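Home | Products | Manuals | Support | Contact

Terport Two-Arm Work Cell
Planning and Set-up Guide
Section 2. Planning the purchase before you order 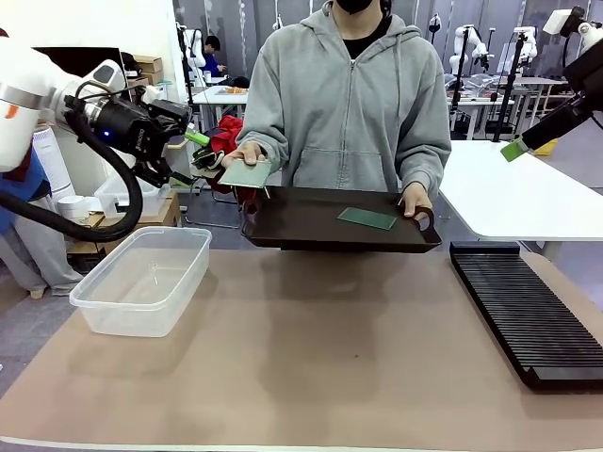
Figure 2-1. Passing plates from a tray at the work table. Tray held by the operator, left gripper near the raised plate.

Please read this section before you send the order form. Most delays we have seen come from things that were not included in the first budget, such as the side table, the spare fingertips and the work of the electrician.

2.1 Decide the task first

1. Write down one task which the cell must do in the first month. One is enough.
2. List every part that will be handled, with its size and weight. Include trays, racks and containers, not only the product.
3. Mark the thin or flat parts on the list. They need soft fingertip pads, and the pads are ordered separately (see 2.3).
4. Decide if a person will hand over parts to the arm. If yes, choose the "Shared" option on the order form. It cannot be added later without a visit from our technician.

Note: If the task is not fixed yet, order the basic cell and keep the accessory budget open until April.

2.2 Measure the room

1. Measure the floor where the work table will stand. Leave 300 mm behind each arm base for the cables.
2. Leave a free place in front of the table for the operator. The operator must be able to step back without touching a shelf or a chair.
3. If other desks or arms are in the same room, draw them on the floor plan too. Send the plan together with the order.
4. Plan where boxes and bins will be stored. They are often put behind the arm, and later they are in the way of the service.

CAUTION: Cables hanging from the arm need space to move. Do not plan a shelf inside the reach of the arm.

2.3 Make the budget

Divide the budget in four lines. Please do not put all in one sum, it makes the offer difficult to compare.

Line A: Arms and controllers.
Line B: Grippers and fingertip pads. Order code for one set of pads is Titar 608. For daily work, plan 10 sets for the first year.
Line C: Furniture. This means work table, side table, racks, trays and containers. The Kubiak table is delivered flat and the assembly is not in the price.
Line D: Installation, training and spare parts. Customers often forget this line.

Note: Trays with handles are easier for the operator to hold level. If you buy them from another supplier, send us one sample first.

2.4 Delivery time

1. Count 18 weeks from the confirmed order to the delivery of the arms.
2. Order the furniture so that it arrives before the arms. The bases cannot be fixed without it.
3. Book the electrician when you receive the delivery notice.

CAUTION: Do not open the arm crates before the technician comes. The warranty starts with the signed opening report.

2.5 Before you send the order

Check that the part list, the floor plan and the four budget lines are attached. Customers of the Clamton office send one paper copy also. Questions about this section are answered by Kacper Wieczorek, planning desk.

Continue with Section 3, Unpacking and fixing the bases.

Section 2 revised 17 Feb 2020 | © Terport | Contact the planning desk | Back to top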